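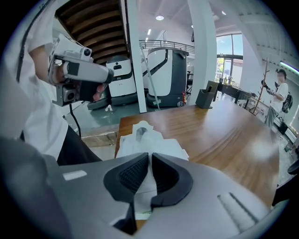 4.3 Replacing the battery pack

The Biltton laptop uses a removable internal battery pack held by a latch bar and two screws. Replace the pack when the Power panel shows "Service" or when the cycle count passes 1,000. Packs from the older Berau series do not fit this model.

Before you start

Update the system firmware to the current release. Save your work and back up any files you need. Have a small cross-head screwdriver ready.

CAUTION: Do not remove the pack while the laptop is asleep. Shut it down fully and unplug the charger.

CAUTION: Do not bend, pierce, or heat the pack. If the pack is swollen, stop and contact a Flolholm service desk.

Removing the old pack

1. Run the laptop on battery power until the charge is below 25 percent.
2. Shut down the laptop and disconnect the charger and all cables.
3. Close the lid and place the laptop upside down on a clean, flat surface.
4. Remove the bottom cover as described in section 4.1.
5. Pull the battery connector straight out of its socket. Hold the plug by its sides. Do not pull on the wires.
6. Remove the two screws from the latch bar and lift the bar away.
7. Raise the front edge of the pack and slide it out toward you.

Fitting the new pack

8. Check that the part label on the new pack matches the one on the old pack.
9. Slide the rear tabs into their slots, then lower the front edge.
10. Refit the latch bar and both screws. Tighten until snug.
11. Push the connector into its socket until it is fully seated.
12. Refit the bottom cover.

Resetting the charge gauge

13. Connect the charger and turn on the laptop.
14. Open Settings > Power > Battery and select Reset gauge.
15. Charge to 100 percent without a break. The laptop can be used during this time.

NOTE: The first reading may be low. A 2,700 mAh pack can show as 2,000 mAh until the first full charge is complete.

NOTE: If "Pack not recognized" appears at startup, shut down, unplug the charger, and repeat steps 4, 11, and 12. If the message comes back, see section 7.2, Power faults.

Take the old pack to a battery recycling point. Do not put it in household trash.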